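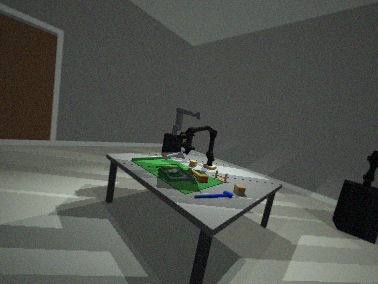

Pascal Wiegand wants to know when one of these will clear his workbench for him, and he has asked me that at every open evening we've held. Soon-ish, Pascal! Put a block in a tray, yes. Sort out a drawer full of odd screws, no, and I wouldn't trust anyone who sells you that this year.

So, the Mushi bench package. It's the one I point people to when they want to find out which shop chores an arm can take over before they spend real money. You get the simulated workcell (table, green mat, tray, arms, a little set of wooden parts and a blue wrench) plus 14 ready-made tasks, and you can swap in your own parts once you get the hang of it.

What goes well in my own runs: picking up cubes and blocks, setting them in the tray, lining things up. What doesn't: anything long and thin lying flat. The wrench still drives me nuts – I got 5 good pickups out of 16 tries last week, and that was after two evenings of fiddling with the approach angle. Folding laundry isn't in the package, and please stop emailing me about it (kindly meant).

Mushi Bench, single license: 14 tasks, 2 seats
Part files: included
Kernov controller plug-in: sold separately
Updates: free through the end of April, then yearly

It runs fine on my old office desktop, though loading takes long enough to make coffee. If you already own the Jonorent edition, you only need the upgrade, so write to me first and I'll send you the right link.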